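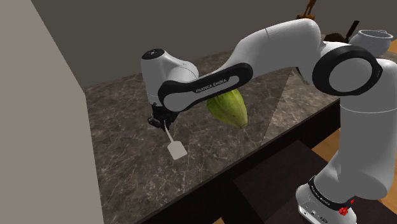 Pritura, cuisine simulée : bras Franka Emika, spatule en pince, cabosse de cacao sur le plan de travail.

Pritura, pack « Ustensiles » pour manipulation simulée
Éditeur : Endunik
Disponibilité : en téléchargement depuis avril

Alors, Pritura, qu'est-ce que c'est ? À la base, c'est l'outil que je me suis bricolé pour ma propre recherche, et que l'équipe d'Endunik m'a gentiment poussée à emballer proprement (merci Danai, merci Uriel !). Je travaille sur une question toute bête en apparence : comment un bras apprend-il à se servir d'un outil plat et fin au milieu d'un plan de travail où traînent des légumes ? Attraper un cube, on sait faire. Une spatule, c'est une autre histoire : le manche est mince, la lame dépasse loin de la pince et la politique de contrôle oublie volontiers qu'elle existe.

Ma méthode tient en une idée. On apprend la politique à partir de deux points de vue, un large sur la cuisine et un très rapproché au niveau des doigts, et on lui demande en plus de prédire où se trouve le bout de l'outil. Cette prédiction ne sert qu'à l'entraînement, on la débranche ensuite. J'y suis venue un peu par dépit, après avoir passé tout un hiver à régler des pénalités de collision qui ne réglaient rien du tout.

Ce que vous trouvez dans le pack :
3000 démonstrations simulées, vue large et vue rapprochée synchronisées
6 variantes de cuisine (marbre sombre comprise, ma préférée, et de loin la plus pénible avec toutes ses veines blanches)
5 politiques déjà entraînées, une par graine aléatoire
123 scènes de test, jamais vues à l'entraînement
les scripts d'évaluation et un carnet pour démarrer

Côté résultats, je reste prudente. La prédiction du bout d'outil aide nettement quand un gros objet mange une partie de la vue rapprochée, et presque pas quand le plan est dégagé. Les textures chargées restent un point faible : une veine claire près d'une lame claire, et la prédiction se met à flotter. J'ai laissé les épisodes ratés dans le pack, c'est là que j'ai le plus appris.

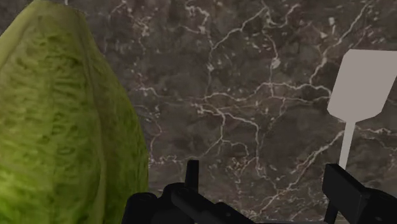
Melina Nikolaidis : Je l'ai installé chez Gendurbridge et la prise en main est vraiment agréable. Par contre, vos politiques perdent beaucoup dès que je change la longueur du manche. Il faut tout réentraîner, ou la tête de prédiction suffit ?

Bonne question, Melina ! La tête seule ne suffit pas, j'ai essayé. Je repars d'une des politiques fournies, je fais varier la longueur du manche dans les démonstrations et je relance l'ensemble. Le script s'appelle « manche_variable », il est rangé dans le dossier des extras (oui, j'aurais dû le mettre plus en évidence, ce sera fait dans la prochaine version).

Configuration : une carte graphique récente pour l'entraînement, un portable correct pour rejouer les épisodes.
Licence : gratuite pour la recherche, sur devis pour le reste.
Contact : Paraskevi Andreadis, Endunik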